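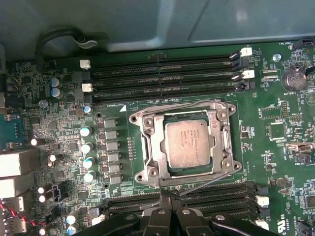
How many demonstrations does the policy need before it can be trusted near a socket?
We trained on 1,306, and trust is still a strong word. With 30 it learned to hover. Hovering is safe, and it impresses visitors.

4.2 Running a socket trial

1. Load the Halik checkpoint. Alois Aigner's older one is still in the folder and still picks processors up by one corner.

2. Set the grip force to 6 N. At 8 N the grip is splendid and the processor regrettable.

3. Start the wrist camera log before the arm moves. The success figures in our July report exclude every trial where someone forgot.

CAUTION: Keep a hand on the stop button whenever the fingers are over the socket. Bent pins don't unbend, whatever Teodoro Magaña tells you about tweezers.

4. Pause with the processor held between the fingers and the socket frame open. Compare its corner mark with the one on the board by eye. The policy has views on orientation, and they vary.
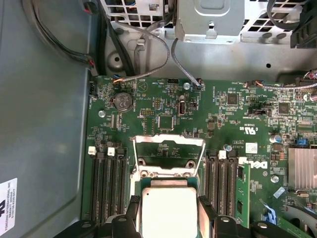 5. Release the pause and let the policy do the lowering. Don't nudge the arm. A nudged trial is scored as a failure, however well it ends.

Note: Score the trial before closing the lever. Closing it by hand is a separate skill, and it's yours.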